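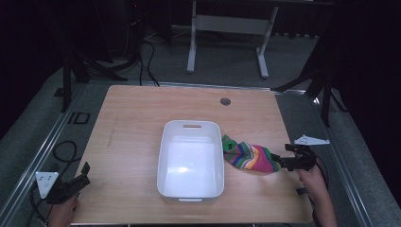
A striped sock at the white bin, above the blond wood table.

Magdalini Kouris has strong feelings about socks. She has been running laundry-sorting afternoons in Callton for 16 months, and when I asked where a beginner should start, she had her answer before I'd sat down.

"Socks! Always socks. They're small, they're bright, and you can finish a whole batch before your coffee goes cold."

Her method needs a table and a shallow bin, and she's fussy about both. The bin has to be low enough to see into from a chair. "Deep hampers are where socks go to hide," she says. She likes plain white plastic with handle slots, so it can go straight from the table to the dresser.

She is just as keen on the table. Pale wood is her favorite, and scratches don't bother her one bit.
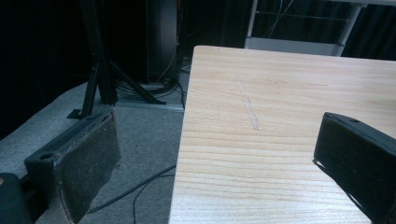
"A table that's been used is a table you'll use," she says. "I had a glossy one back in Dalton and I was scared to put anything on it. I sold it for 36 dollars and felt great all week."

Loud stripes get sorted first (she loves them, the louder the better), then the plain darks, which she leaves for daylight. Singles wait until Monday. After that they become dust rags, though she admits she has kept some 12 of them just for the colors.

"Look at a good stripe," she told me. "How do you throw that out?"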